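Come race with us – mechanic and data helper wanted

I'm Hằng Lý, and I run Cuervo, a small touring car team with 2 cars and never enough hands. We're adding one person for the rest of the season, starting in September, and I'd love for it to be someone who reads this and gets a bit jumpy with excitement!

You'd be on the number 40 car, mostly. That means setup changes between sessions, tire pressures, brakes, fuel, and pulling the data when our driver comes in and swears the rear is doing something weird (it usually is). The series goes to Hevmont and Trorneo this fall, so you need to be fine with long drives in the truck and bad coffee.

I don't care much about degrees. I care that you've worked on race cars somewhere, even karts or a friend's club racer, and that you can torque a wheel nut while people are yelling. 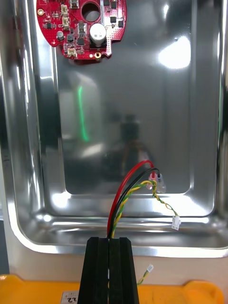

Pay is 622 dollars per race weekend, plus travel, food and your own hotel room – I've done the sharing thing and I'm not putting anyone through it. Workshop days are paid separately, and we can talk about those.

Send me a few lines about yourself and the last car you worked on. Just put Restard in the subject line, so I know it's for this job.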